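## Chapter 3: Writing Rules a Gripper Can Follow

Let's get to the good part! You have built a tool with 2 fingers and you know how its joints move. Now we ask what it should be allowed to do, and who gets to say so. That is what a standard is: a promise, written down, that other people can check.

Good rules begin with ordinary rooms. A home is full of soft things, shiny things and small packets, and a rule that only makes sense on a bare test bench won't help much there. 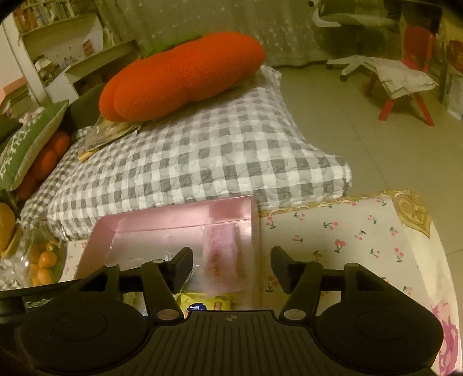

So how do you write one that will? Güven Oral, whose Barnis handbook we will borrow from all through this chapter, starts every rule with a verb and a limit. "Open the jaws fully before moving down" is a rule. "Be careful with packages" is a wish (a nice one, but try testing it!).

The Barnis handbook has 107 rules, and we'll work closely with the ones on approach, grip and release. Along the way you will:

- rewrite a vague rule so that a stranger could test it
- decide when a person must stop the work
- keep a log that makes sense months later

Keep your notes from Chapter 2 handy. The first section picks up with finger spacing, and you'll need the measurements you made there.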